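Updated 2024-03-16

I get the same handful of emails about the floor in my Garnow workroom, so I've put my answers in one place. I'm no flooring pro, just a person who has vacuumed this thing a lot!

## Which carpet did you end up with?

The gray one with the fine stripe, from Athanasiadis. I had samples from Brornura too, and I carried them from window to wall for more than 20 days before I made up my mind (my family was very patient with me).
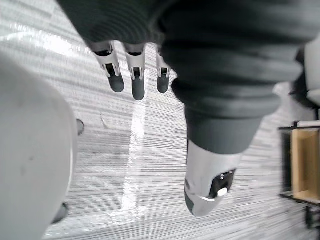
*Gray carpet, fine stripe*

## Doesn't gray show everything?

Less than I feared. Plain gray did show every crumb when I tried a sample, but the stripe breaks things up. White thread is the exception -- I can spot a white thread from the doorway.

## How do you vacuum a striped carpet?

Along the stripe first, then across it. I give it 10 minutes twice a week, and in August, when the windows stay open and the dust comes in, a bit more. I had a stiff brush head once and went back to the soft one, which is kinder to the surface.

## What about spills?

Blot, don't rub. Cold water first, then a drop of Proda in a bowl of water, then cold water again. Put a folded towel on top with something heavy on it and go have lunch. Try any cleaner in a corner first, please -- I skipped that in my last house and had a pale patch to look at for years.

## Does it fight with dark fabric?

You mean lint, I think, and yes, a little. Charcoal gray cloth picks up fuzz in the folds, right where a lint roller skips over it. Pull the folds flat with one hand and roll with the other. For really thick gathers I use a slightly damp rubber glove, which works better than anything I've paid for.

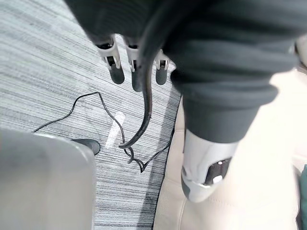
One reader wrote in to say that a dry kitchen sponge does the same job on dark cloth, and that she goes over the folds before she vacuums so the fuzz only has to be picked up once. I've switched to her order and I'm very happy with it.

## Would you buy it again?

Yes! I'd order 2 spare pieces next time, though. I only have offcuts left, and the biggest is 30 inches long.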